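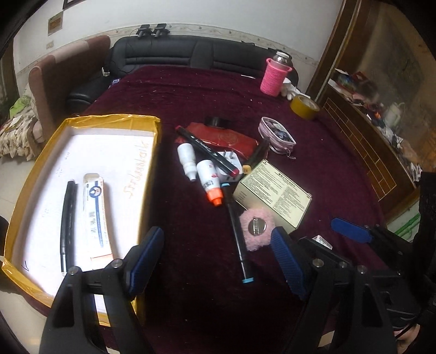
The table on its maroon cloth, with the box lid on the left for whatever has found its place.

Home Essays Letters Kitchen Notes Archive

In Defense of the Small Pile

by Nelu Costache
August 9, 2019

There is a kind of clutter that the tidying books never get around to. They are very good on sweaters, and they have plenty to say about old magazines, but they go quiet when it comes to a black marker with a red tip, a roll of electrical tape, a dropper bottle and a fuzzy pink badge, all sitting together on the same plush cloth as if they had been introduced years ago and got along fine.

I am fond of that kind of pile. I grew up with one (ours lived on top of the refrigerator, in a cookie tin), and I have come to think that a home without one is a home where you can't find a pen when the phone rings. My neighbors on the seventh floor keep everything in matching bins with printed labels, and I admire them for it, but in January they came down to borrow tape from me, and then came down again for a safety pin.

My own feeling is that small things want a shallow place. A deep drawer swallows them. A cardboard box lid is close to perfect – low sides, nothing to open, and you can see right to the bottom of it. Line it with something white and even a black pen shows up at once. I have been offered handsome trays over the years, and I once spent 57 dollars on a divided one from Nernley, which now holds onions.

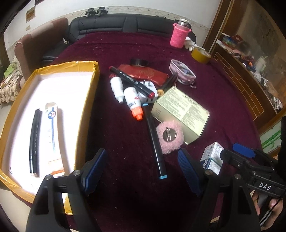
Markers, bottles, a plug adapter and the red pouch, all still waiting their turn.

Where I part ways with my sister, who sorts by size, is over the medicines. I would lift those out first, before a single marker is touched. A small white bottle with an orange cap looks too much like any other small white bottle, and boxes with the printing still on them should stay boxes, however much room they take. Keep the box, keep the leaflet, and give them a shelf of their own. After that you can be as easygoing as you please.

Pouches are another matter, and I go back and forth on them. A red one with gold on it is a lovely thing to own, and I would never tell anyone to part with it, but a closed pouch is a small drawer that moves around the house. The see-through sort is kinder to a forgetful person. I can tell that there is something dark in there, at least, and go and look.

As for the brooch, I would leave it out. Pin it to the curtain or the lampshade, or let it lie face-down among the markers for another 10 years. I have a felt owl that has lived that way since my first apartment, and I still say good morning to it when I go looking for the scissors.

Recent essays
The Drawer Under the Oven
What I Keep in Coat Pockets
A Second Look at String
Why I Still Write on Jars
Letters: More on Cookie Tins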